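Course Home | Syllabus | Handouts | Lab Schedule | Contact

Handout 3: Setup and Care of the Two-Finger Gripper Cell

Instructor: Mohsin Bajwa
Laboratory supervisor: Zuweira Korletey
Revised 11/07/2020

1. Purpose

This handout covers the preparation, routine care and minor repair of the gripper cell in the Ulldale teaching laboratory. The cell consists of one arm, one two-finger gripper, the Gilani controller cabinet and a simulation workstation running the Anum scene package. Students are expected to have read sections 2 through 5 before their first laboratory period. Section 6 will be discussed in class.

2. Before power is applied

The main switch on the controller cabinet remains off during all work in this section. Attach the laboratory lock to the switch and keep the key on your person.

Check the mounting flange first. The screws should be seated evenly, with no gap between the gripper body and the arm. Do not tighten a screw that appears loose until the supervisor has seen it. Next, move each finger by hand through its full travel. Resistance should be light and the same on both sides. A finger that catches at one point usually has debris in the linkage, and the linkage is to be brushed out before anything else is tried. Compressed air is not permitted, as it drives grit into the joints.

Inspect the finger pads for cuts and glazing. Pads are replaced as a pair, even when only one is worn. Record the replacement in the cell log with your initials.

3. Opening and zero position

After power-up, the controller runs the fingers to the closed stop and sets that position as zero. Keep the gap clear during this step. If an object is caught between the pads, the controller will accept the false stop and every later opening value will be wrong.

When the zero has been set, command the open position and confirm that both fingers arrive together. The controller counts cycles from the last service. At 400 cycles the linkage is wiped down and the zero is checked again. At any difference of more than 2 counts between the left and right fingers, stop and report the fault.

4. Cable and connector care

The gripper cable is held by clips along the forearm. It must have enough slack for the wrist to turn fully in either direction. Rotate the wrist at low speed and watch the cable at the last clip, where most damage occurs. Connectors are pulled by the shell and never by the cable. A bent pin is not a student repair; tag the cable and place it in the return bin.

5. Matching the simulated cell

Each physical setting has a matching entry in the scene file. After any repair that changes the fingers or pads, the scene file must be updated before programs are tested on it. The entries most often forgotten are finger length, pad thickness and the camera mount offset. The Vastitz worksheet lists them in the order in which the software asks for them, and the completed worksheet is handed in with the lab report.

Load the kitchen counter scene, command the open position, and compare the view with your notes. Both fingers should be visible, with the space between them unobstructed down to the work surface. If a finger is missing from the view or the housing hides most of the counter, the mount offset is the first value to check.

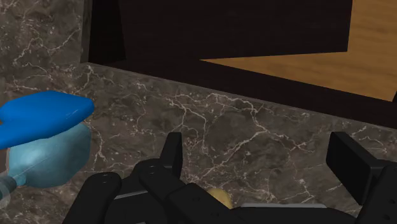

Figure 1. Simulated gripper with fingers apart over the marble countertop; spray bottle lying at left.

Note in Figure 1 that the right finger looks larger than the left. Judge the opening from the position values and do not attempt to measure it on the screen.

Once the view is accepted, save the scene under your group number. Do not overwrite the master file. The master was last rebuilt in January and is used by all sections of the course.

6. Faults for class discussion

(a) The fingers close fully but open only part of the way. The zero was set earlier the same day.

(b) The simulated fingers meet, while the real fingers stop with a gap between them. The pads were changed by the previous group.

(c) The controller reports fault 56 each time the wrist is turned to its limit, and clears when the wrist returns.

For each case, prepare a short written answer giving the likely cause, the first check to be made, and whether the cell must be locked out during that check. Answers are due at the start of the next lecture.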